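Handout 4 - Hand-Held Grippers: What You Get For Your Money
Intro to Automation, evening section, Bainbridge
Updated 7/25/18

OK, last time we finished up with suction cups, so now it's fingers. I promised you'd look at a real product before you had to write your buying memo, and the one I picked is the Brendeo two-finger hand-held kit. You hold it, you squeeze, the fingers close, and whatever you do gets recorded so an arm can try it later. The kit lists at $700. The older Rilell kit is $400 and I'll get to that one too, because I know what half of you are going to ask!

Things to have read already: the Wedlow chapter on parallel and angled jaws (skip the part on hydraulics, it won't be on anything).

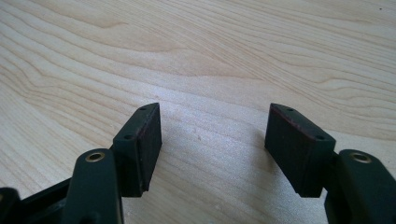

Pads are where I'd start any gripper review, and it's the part the brochures skate right over. A pad has to grab, it has to give a little, and it has to come off when it wears out. So when you read a spec sheet, look for how the pad is held on before you look at anything else. On this one you've got two small screw holes along the top of each pad, and I like seeing that - glue is a pain when you're in a hurry. A replacement set from Brendeo is $38, which stings a bit, so put it in your memo as a running cost and don't bury it under "misc."

Next, pivots. Somebody asked in June why we care what's in the joint if the arms are plastic anyway. Well, a plain hole in plastic gets sloppy over time, and once it's sloppy the two fingers stop meeting where you think they meet. A metal bushing slows that down. The Rilell kit comes without any, and for a semester of light use I think you could live with that (I did, for a while), but I wouldn't buy it for a shop that runs every day.

Soft goods are the other thing to put in your memo. Cloth, felt, thin plastic sheet, all the stuff that folds or slides off when you pinch it. Sellers love to demo with a wooden block. Ask them for the floppy stuff.
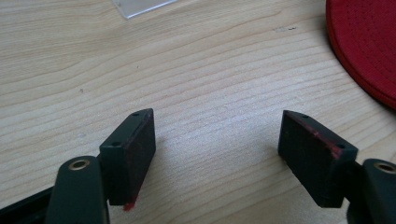

Horácio Teixeira wrote back on the draft of this handout that I was being too easy on the price, and that for $700 he'd expect a second set of pads in the box and a manual with the torque for the screws in it. Fair point on both. He'd also take the Rilell and spend the difference on spare fingers, and if you want to argue that side in your memo, go for it, just show me the arithmetic.

For your memo, one page:
Which kit, and for what job
Price plus one year of pads
One thing you'd ask the seller to demo
What would make you send it back

Barry Ellwood has the sign-out sheet for the Brendeo kit. Bring it back with the screwdriver in the case, please.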